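4.2 Time alignment and relative pose recovery

Each demonstration is recorded on two handheld grippers and a head camera, and the three streams do not share a clock. The grippers run the Clonard firmware, which stamps every image at readout; the head camera stamps at the start of exposure. Before anything else is computed, the streams are moved onto a single time base. We estimate the offset between the two grippers from the angular rate signals of their inertial units. The operator taps the fingers together at the start of a take, and the resulting peak gives a first guess that is then refined by cross-correlation over the full recording. The head stream is aligned by matching its rotation, estimated from the images alone, against the inertial signal of its mount.

With the clocks aligned, the remaining problem is the pose of one gripper relative to the other. Visual-inertial odometry gives each device a trajectory in its own map, and the two maps are merged when they share enough landmarks. In small rooms with plain walls this merge is the weakest step of the pipeline. Feature tracks gather on the ceiling and the windows, few of them survive a fast wrist rotation, and the merged maps can slip against each other during a take. We therefore treat the map merge as a prior and correct it with direct sightings of the fiducial marker on the other gripper whenever one is available (Figure 6).

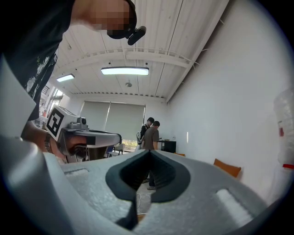

Figure 6. View from one gripper camera, with the second gripper and its marker in view.

A sighting enters the pose graph as a relative constraint between the two trajectories at the image time. Marker corners are refined to subpixel accuracy under the fisheye model, and both solutions of the planar pose problem are kept until the graph has been solved once. The solution with the larger residual is then dropped. Without this delay the solver locked onto the wrong solution in takes where the marker was seen nearly face on – a failure that is hard to spot in the final trajectory, as the position error stays small while the orientation flips.

Sightings are down-weighted by viewing angle and by distance from the image center. We also apply a fixed mask over the fingers and housing of the observing gripper, so that features on its own body do not enter the odometry. The mask is computed once per device with the fingers fully open and again with them closed, and the union of the two is used.

The corpus collected for this section, Zosel-B, holds 1134 takes. The solver failed to converge on 17 of these, and they were removed before training. In 508 takes the marker correction moved the relative position by more than 2 cm at one or more time steps. The Stindholm planner was left unchanged for all runs, and it reads the corrected trajectories through the same interface as the uncorrected ones. The masking tool was written by Dwayne Whitfield and is released with the Benavides toolkit, version of 1/27/20.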